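Sorting out the cables on the Lucero cell

I said I'd write up what I changed on the flower bench in August, so this is mostly for Gervasio Domínguez, who looks after the twin cell over at Brurnadberg. 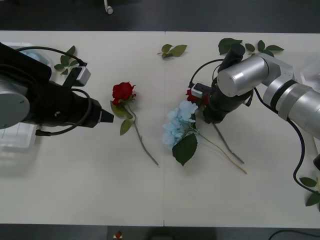
The fault was the wrist camera on the right arm dropping out, always when the wrist was turned well over. I swapped the camera first and wasted a morning on it. The cable was too tight where it goes over the gripper, and each turn was tugging on the plug.

I've left a bigger loop there now. To set it, jog the arm to its furthest turn at low speed, hold it, and let out cable until you can lift the loop with one finger. Then do up the tie. I ran 200 picks afterwards with the roses and had no dropouts. Check that the slack doesn't catch on the stems, especially the long ones.

While the arms were stopped I wiped the finger pads and went round the bracket screws. One was loose. The Candent log had the last check at 2000 hours, so I've put a reminder in for every 126 from now on, which Poketti thinks is too often. We'll see.

The left arm got the same loop. I haven't touched its plug yet, and I need to order a spare before I do.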